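Finus booth recordings: README and fault notes

Read this before you train on anything in the June folder. I'm serious. A chunk of it is bad, I know which chunk, and I'd hate for somebody to lose a fortnight finding out the way I did.

Last updated 13th January

What's in the folder

There are 327 episodes of a single arm working inside the Finus booth, picking small parts off the tabletop and setting them down again. Each episode has the depth stream, the colour stream, joint positions, gripper state and a plain text log. Joint positions are in radians, depth is in millimetres, and the timestamps come off the controller clock (the camera clock drifts, so please don't use it).

Folders are laid out like this:

episodes/ the recordings, one directory each
calib/ camera-to-wrist transforms, old and new
faults/ the 49 episodes you shouldn't train on
tools/ the Uchida loader and the re-check script

What went wrong

Short version: the camera bracket worked loose and the software had no idea.

Longer version. The depth camera rides on the wrist, so everything the picker knows about where a part is goes through one fixed transform between camera and wrist. I'd calibrated it, felt pretty chuffed with myself, and left it alone. Partway through the June runs the grasps started landing a bit short. I blamed the Adix grasp planner first (sorry, Adix) and spent ages fiddling with approach heights. Things improved for a while, then got worse, and one morning the gripper came down on the tabletop hard enough to trip the protective stop.

No one was hurt and the arm was fine. What rattled me was that the log looked perfectly healthy right up to the stop. The planner asked for a height, the arm went to that height, and the height was wrong. When I finally put a hand on the camera it rocked. By then it had tilted far enough to put the target off by nearly 25 mm at full reach.

The status light was no help either. It tells you how the arm's doing and knows nothing about a bracket bolted on afterwards. I'd got into the habit of glancing at it and carrying on, and I'd like to talk you out of that habit too.
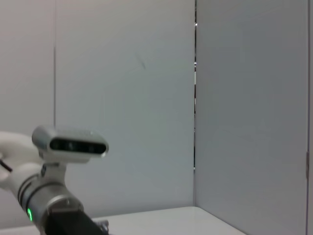
Wrist-mounted depth camera on its white bracket, green LED lit on the silver joint below.

Which episodes are affected

Anything in faults/ has a transform I don't trust. I sorted them by re-projecting the booth corner into each depth map and checking it against the known position. If the error was over 5 mm, out it went. The joint data in those episodes is still good, so if you only want trajectories, go for it! Just leave the depth out.

I haven't tried to repair them. The tilt crept along during the runs, so one corrected transform won't cover the lot, and I'd sooner ship fewer clean episodes than a pile of guesswork.

What's changed on the rig

The bracket screw now gets threadlocker and a paint mark across the head, and I look at the mark before each batch. The Omance cell script refuses to start until the corner check passes. Downward force is capped lower during approach, so a bad height stops the arm sooner. It's also slower, which I grumbled about for a bit and then got used to.

If you're running your own copy of the rig:

Stop the arm and lock it out before you touch the camera.
Wiggle the housing gently. Any movement at all means recalibrate.
Run tools/recheck and keep the output with the episodes.
Don't clear a protective stop and carry on without working out what caused it. I did that twice.

Known leftovers

The corner check can't see a camera that has rotated very slightly around its own viewing axis. I've got a second reference point half written. The gripper state also lags the joint data by a frame or two in the older recordings, and the loader doesn't correct for that yet.

Found another dodgy episode? Open an issue with the episode number and the recheck output and I'll move it across.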